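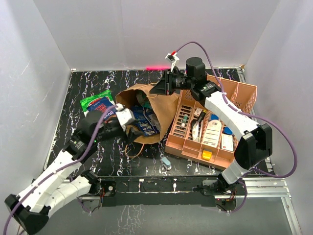 Abrimos convocatoria para la segunda edición de Hisska, nuestro grupo de recorridos a pie por los barrios del este de la ciudad, y buscamos gente que quiera caminar, escuchar y apuntar cosas con nosotros durante toda la primavera. El proyecto va de comercio pequeño: ultramarinos, mercerías, ferreterías, bares con vitrina, quioscos que venden pan. Queremos saber qué se compra en ellos, quién atiende, a qué hora se llenan y cómo ha cambiado lo que la gente se lleva a casa. Una bolsa de papel kraft con asas retorcidas y un par de envases de aperitivo dentro ya da para una conversación larga con quien despacha, y de esas conversaciones nos salieron las mejores páginas del cuaderno anterior. ¡Y eso que el primer año íbamos bastante a ciegas!

Hisska nació como un taller corto dentro de la programación de Vendon, la asociación cultural que nos presta el local y que sigue siendo nuestra casa. Empezamos dibujando planos a mano de tres calles y acabamos con 68 comercios visitados, un cuaderno impreso, una exposición en el pasillo de la biblioteca y un montón de comerciantes que nos saludan por nuestro nombre. Para esta edición ampliamos la zona hasta el otro lado de la vía y sumamos dos oficios que el año pasado se nos quedaron fuera: los arreglos de ropa y las tiendas de recambios de electrodomésticos.

A quién buscamos

Buscamos 19 participantes. No pedimos estudios ni experiencia. Nos interesa que el grupo sea variado en edad y en procedencia, y nos encantaría contar con personas que lleven toda la vida en el barrio y también con otras que acaben de llegar. El año pasado coincidieron en la misma mesa gente jubilada del ferrocarril, estudiantes de bachillerato y una pareja recién mudada que no conocía ni dónde estaba el mercado, y la mezcla funcionó de maravilla.

Lo que sí necesitamos es que puedas comprometerte con el calendario. Los recorridos se hacen en grupos de tres o cuatro, y cuando alguien falla el grupo se queda cojo y hay que cambiar la visita con la tienda. Si sabes de antemano que vas a faltar a más de dos salidas, escríbenos igualmente y vemos si te encaja alguna de las tareas de mesa (transcripción, maquetación, archivo), que se pueden hacer con un horario más suelto.

Son bienvenidas las personas que hablen árabe, urdu, rumano, wólof o chino. Varios comercios de la zona nueva nos han dicho que preferirían hacer la entrevista en su lengua y nos haría una ilusión enorme poder ofrecérselo.

Qué vas a hacer

El trabajo tiene dos partes. En la calle, cada grupo se encarga de un tramo y visita cada comercio dos veces: una primera para presentarse, explicar el proyecto y acordar hora, y una segunda para la entrevista, que suele durar lo que dura el rato flojo de la mañana. Llevamos una guía de preguntas, pero la usamos con mucha libertad. Hay quien se arranca a hablar del primer día que abrió y ya no hace falta preguntar nada más, y hay quien contesta con monosílabos hasta que le preguntas por los estantes de arriba, donde están las cosas que no se venden desde hace años y que da pena tirar.

En el local nos juntamos cada dos semanas para poner en común lo recogido, escuchar fragmentos, ordenar fichas y decidir qué entra en el cuaderno. También dibujamos. A mucha gente le asusta esta parte y luego es la que más disfruta: planos de mostrador, alzados de escaparates, el recorrido que hace una clienta desde la puerta hasta la caja. Se dibuja con lápiz y sin prisa, y lo que salga torcido se publica torcido.

Este año añadimos además un pequeño archivo de envoltorios y papeles de tienda. Bolsas, tiques, papel de la carnicería, cajas de hilo, almanaques de regalo. Si tienes alguno guardado en casa, tráelo a la primera reunión, aunque sea una tontería. Las bolsas con el teléfono de seis cifras impreso son nuestra debilidad.

Formación

Antes de salir a la calle hay dos sesiones de preparación. La primera trata sobre cómo entrevistar sin atropellar a la otra persona, cómo pedir permiso para grabar y qué hacer con los datos personales. La segunda es de dibujo y la imparte Ogundipe, un estudio de ilustración del barrio que trabaja siempre a partir de paseos y que el año pasado nos enseñó a medir una fachada con los pies. Las dos sesiones son gratuitas y obligatorias, también para quienes repiten.

Fechas y dedicación

Los recorridos empiezan después de las sesiones de preparación y el proyecto se cierra en mayo, con la presentación del cuaderno y una merienda en la plaza a la que están invitados todos los comercios. Calcula una salida a la semana de dos horas, casi siempre por la mañana, más la reunión quincenal en el local, que es por la tarde. Hay un grupo de tarde para quien trabaje en horario de mañana, pero tiene pocas plazas y se llena pronto; si lo necesitas, indícalo en el correo.

Qué ofrecemos

Cada participante recibe una ayuda de 25 euros al mes para transporte y cafés (se toman muchos cafés). El material de dibujo, las grabadoras y los cuadernos de campo los ponemos nosotros. Al final te llevas cinco ejemplares de la publicación, tu nombre en los créditos si lo deseas y un certificado de participación firmado por Vendon.

La tirada del cuaderno será de 875 ejemplares y se reparte gratis en las tiendas participantes. La impresión corre a cargo de Wornoma, la imprenta cooperativa de la calle de atrás, que nos abrirá el taller una tarde para ver salir los primeros pliegos. Quien quiera meter las manos en la encuadernación podrá hacerlo, hay que coser bastante.

Accesibilidad y cuidados

El local está a pie de calle y tiene baño adaptado. Algunas tiendas tienen escalón en la entrada; lo tenemos apuntado en el plano y repartimos los tramos teniendo en cuenta las necesidades de cada grupo. Si caminar dos horas seguidas se te hace largo, dilo sin apuro, hay tramos muy cortos con mucha miga. En las reuniones de tarde preparamos un rincón con juegos para quienes vengan con criaturas. Para menores de edad pedimos autorización de la familia y una edad mínima de dieciséis años.

Cómo apuntarse

Escríbenos un correo con el asunto «Hisska segunda edición» y cuéntanos, en media página como mucho:

quién eres y en qué zona vives o trabajas
una tienda pequeña a la que vayas a menudo y qué sueles comprar en ella
qué mañanas o tardes tienes libres
si hablas alguna lengua además del castellano
si prefieres la calle, la mesa o las dos cosas

No hace falta currículum. Si te resulta más cómodo contarlo de viva voz, puedes mandarnos una nota de audio o pasarte por el local en horario de apertura y lo apuntamos contigo. La dirección de correo y el horario están en la página de contacto.

El plazo termina el 11 de diciembre de 2024. Contestaremos a todo el mundo, también a quien se quede fuera, y guardaremos una lista de espera por si se libera alguna plaza. Para elegir miramos sobre todo que los horarios cuadren y que estén representadas todas las calles del recorrido. Si tu calle tiene una tienda y crees que debería aparecer en el plano, ponlo en el correo aunque no vayas a participar. ¡Iremos a verla!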